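## 四月店讯：书店咖啡角的圆桌

咖啡角靠里的那张圆桌，从四月起改成了"借用桌"。以前它和别的桌子一样，谁先到谁坐，下午常常有人带着电脑来，坐下才发现没带笔，或者没带鼠标，只好到收银台问。收银台的笔是店员自己用的，借出去不一定回得来。现在常用的几样东西固定放在店里，到店的读者都可以用，不必消费，也不必登记。

这件事是 Ditte Lauritsen 提的。她负责 Lornbridge 店的咖啡角，去年冬天整理过一次读者留言本，从里面抄出了和"借东西"有关的几页：借笔的最多，其次是借鼠标，再往后是充电线、便签和老花镜。充电线我们暂时不放，接口种类太多，买一种总有人用不上。老花镜已经在收银台右手边的抽屉里，有两副，开口问就行。
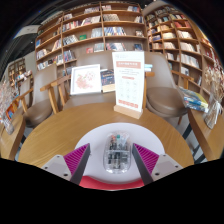 先说笔。这次买笔和笔筒一共花了 230 元，从咖啡角的杂项里出。Wayne Ackroyd 本来想用陶罐当笔筒，试了几天觉得太沉，里面有什么也看不清，读者要把笔一支支抽出来看。后来换成透明塑料的，底下垫一只白色圆盘，深色的笔和彩色笔帽的笔混着插，想找红的，看一眼就能找到。盘子是咖啡角多出来的餐盘，每天收桌时拿去和杯子一起洗。用完请把笔帽盖好再插回去，记号笔尤其容易干。写不出来的笔不要放回笔筒，交给店员，我们换新的。

笔可以在店里任何一张桌子上用，带去楼上听讲座也可以，走的时候放回来。有读者问能不能多备些铅笔，我们已经记下，下一次补货时加。画画用的彩铅不在计划里，需要的话，二楼文具架有单支出售的。

再说鼠标。留言本里提到鼠标的，多半是做表格和改稿子的人，用触控板时间长了手酸。Nazareno De Luca 比较过几种，最后选了透明外壳的，理由很简单：外壳脏了看得见，擦起来不会漏。鼠标垫配的是带腕托的，擦的时候用拧干的湿布，不要泡水。用过的人如果觉得高度不合适，可以把垫子挪开，直接在桌面上用，木头桌面不影响移动。

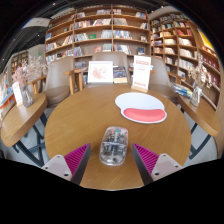 *圆桌上的透明鼠标，右后方是带粉色腕托的鼠标垫。*

鼠标请只在咖啡角使用，不要带到楼上。连不上电脑时先关机再开一次，还不行就找店员，不用自己拆。电池由我们统一更换，每月检查一次。

桌子另一头的布置没有动。粉色花卉的装饰画和立着的那本书都留在原处，椅子也还是原来那几把，软垫的，带木扶手的也在。有人担心桌上多了东西会挤，Ditte 的意思是，借用的物品都可以推到一边，把中间空出来，看书写字够用。喝的请尽量放在离鼠标远的一侧。

几条约定，不多：

- 圆桌仍然可以拼坐，一个人请不要占两把椅子。
- 周围有人等位时，单次使用请控制在两小时内。
- 饮料洒了请马上叫店员，抹布在咖啡机下面的柜子里，自己拿也行。
- 晚上八点半开始收桌，借用的东西请在这之前放回。

另外更正上期的一处错误。上期店讯把旧书回收的册数写成了 643 册，正确数字是 634 册，负责登记的 Liviu Dobre 已经重新核对过。回收来的书里有 27 册缺页，不上架，放在门口的纸箱里，想拿去做手工的读者可以自取。

对借用桌有意见，写在留言本上，或者直接告诉当班店员。下期刊登读书会的新书单，以及二楼靠窗座位的调整安排。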